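Grultano Aeration Log

Fan run and grain temperature records from farm and merchant bins at Prilbridge and Toltgate

Version 2
Released 8/22/24
Maintainer: Eirlys Foulkes

Summary

Grultano is a table of aeration events in flat-bottom and hopper-bottom steel grain bins. One row is one event: a fan was switched on, ran for some length of time, and was switched off. Each row gives the bin, the crop, the start and stop times, the outside air conditions at start and stop, and the grain temperature before and after where a reading was taken. The table has 1784 rows from 26 bins at two sites.

The log was kept for day-to-day bin management and was turned into a dataset afterwards. It was not designed as an experiment. Fans were run when the person in charge of the site thought they should be run, and the table reflects those choices.

Contents of the package

events.csv – the main table, one row per fan event
bins.csv – one row per bin, with diameter, eave height, floor type and fan rating
crops.csv – crop codes and the names they stand for
changes.txt – corrections made between version 1 and version 2
readme.txt – this text

All tables are comma separated, UTF-8, with a header row. Decimal mark is a period. Empty fields mean the value was not recorded. Zero is always a real zero.

Columns in events.csv

event_id: whole number, unique. Numbers are not reused when a row is withdrawn, so there are gaps.

bin_id: site letter followed by the bin number painted on the bin. P is Prilbridge, T is Toltgate. Matches bins.csv.

crop: short code, see crops.csv. A bin that held two crops in layers is given the code of the lower layer, and the word "layered" is placed in the notes column.

fan_on, fan_off: local clock time. Toltgate entries before the controller was replaced were read from a wall clock and rounded by the operator to the nearest quarter hour. The column time_source tells you which kind you have.

time_source: "controller" or "hand".

air_temp_on, air_temp_off: outside air temperature in degrees Fahrenheit, measured at the fan inlet in a shaded housing.

rh_on, rh_off: outside relative humidity in percent, same housing.

grain_temp_before, grain_temp_after: degrees Fahrenheit, from the cable sensor closest to the middle of the grain mass. Where a bin has more than one cable, the center cable is used. See "Grain temperature" below.

fill_level: operator's estimate of how full the bin was, in four classes: low, half, high, full. "Full" includes peaked bins.

vent_state: "open", "closed" or blank. Refers to the roof vents at the time the fan was started.

purpose: "cool", "hold", "dry", "fume" or blank. "Fume" marks a run made to clear a bin after fumigation. These runs are long and should be left out of any work on cooling.

notes: free text as written by the operator, with names removed and spelling left alone.

Grain temperature

Both temperature fields are filled in 1415 rows. The rest have one reading or none. Missing readings are not spread evenly. Most come from bins where the cable had failed or had been pulled for cleaning, and from short runs where nobody went back to take the second reading. Users who drop incomplete rows will lose more short runs than long ones.

The "after" reading was taken at the next visit to the bin, and the gap between fan_off and the reading was not logged at Prilbridge. In a deep bin the cooling front may still be below the sensor when the fan is stopped, in which case the two readings will be close even though the lower grain has changed a good deal. Do not treat a small difference as proof that the run did nothing.

Sensors were checked in an ice bath each January. Any sensor that read more than a small amount off was replaced, and its earlier readings were left as they were. No correction has been applied to any temperature in the table.

Source records

Prilbridge records were kept on paper sheets, one sheet per bin, and were keyed in twice by different people. Where the two keyings did not agree, the sheet was pulled and read again. Toltgate records were exported from the fan controller, with crop, fill level, vent state and purpose added from the site diary.

Paper sheets are held at the Prilbridge office and filed by bin and crop year. They are not scanned. A request to check a single row against its sheet can be sent to the maintainer with the event_id.

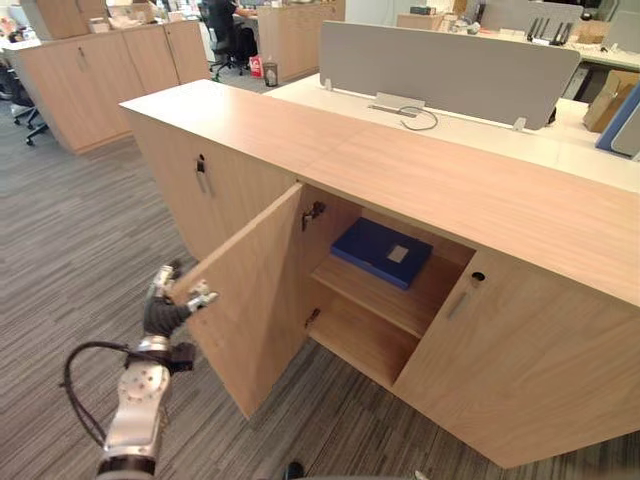

Light oak credenza, door open.

Sheets with no bin number on them were set aside and are not in the table. The same was done with sheets where the crop could not be worked out from the intake book. Rows with a start time but no stop time were dropped from version 2, as run length could not be found any other way.

Columns in bins.csv

bin_id: as above.

diameter_ft, eave_ft: taken from the maker's plate where one was readable, otherwise measured by tape at the site. The column dim_source says which.

floor: "full" for a full perforated floor, "duct" for ducts on a solid floor, "hopper" for hopper-bottom bins.

fan_hp: rated power from the motor plate. This is not a measured airflow. Two fans with the same plate can move quite different amounts of air against the same grain depth, and the bins at Toltgate with long duct runs are poor in this respect.

sealed: "yes" if the bin was built or later fitted to hold gas for fumigation, "no" otherwise. No pressure test results are included. A "yes" here says how the bin was fitted out and should not be read as a statement that it would pass a test now.

cables: number of temperature cables hung in the bin.

Suggested uses

The table can be used to look at how fans are run in practice, how operators respond to outside air, and how often runs are made in air that is too damp for the stated purpose. It can serve as input for checking a simple cooling model, provided the limits on the "after" reading are kept in mind. It has also been used to test fan controller rules offline, by asking which of the logged runs a rule would have allowed.

Uses to avoid

Do not use the table to size fans. There is no airflow or static pressure in it.

Do not use it to judge grain quality. Moisture content was sampled at intake and outloading only, and those figures belong to the growers and are not released.

Do not use it to set fumigation or venting times. The "fume" runs record what was done at these sites under their own procedures, with gas readings taken by hand and kept elsewhere. Follow the product label and the rules that apply where you are.

Known problems

Bin P7 was re-roofed during the recording period and its vents were replaced with a larger type. The bins.csv row shows the bin as it was after the work. Events before the change carry the word "oldroof" in notes.

Humidity readings at Toltgate drift upward over the life of each sensor – the housing there is close to the road and fills with dust. Values of exactly 100 appear more often than they should. They have been left in.

Clock changes in spring and fall were handled by the Toltgate controller but not by the Prilbridge operators, who in a few cases wrote down the old time for a day or so afterwards. Cases that were caught are listed in changes.txt. Others may remain.

The "purpose" field was filled by the operator at the time of the run. It was not reviewed. Some operators used "hold" for any run in winter.

Some 2 percent of rows have a fan_off earlier than the next visit would suggest, based on remarks in the site diary. These are flagged in notes with "offcheck" and the times are as first recorded.

Changes from version 1

Crop codes were moved to their own file. The time_source column was added. Rows with no stop time were removed. Several duplicate Prilbridge rows, caused by a sheet having been copied out clean and both copies filed, were removed. The fill_level column was a percentage in version 1; it was changed to classes after it was found that nearly all entries were multiples of 25 and that operators did not agree on how to count the peak.

Scripts written for version 1 will need changes to the fill_level and crop handling. Column order has also changed, so read columns by name.

Loading

The files open in any spreadsheet program. If you use one, set bin_id to text on import. Time fields are written year first, with a space between date and time, and carry no zone marker. Both sites are in the same time zone.

Terms

The tables may be used and passed on for research, teaching and farm use, with the name of the dataset and the version given. Price, which owns the Toltgate site, has agreed to release on the condition that the bins not be linked to individual growers. Please do not try to do this from intake dates or from the notes.

Contact

Corrections and questions go to Eirlys Foulkes at the Prilbridge office. Give the version number and the event_id of any row you are writing about. Corrections that are accepted are held for the next version, and the released files are not edited in place.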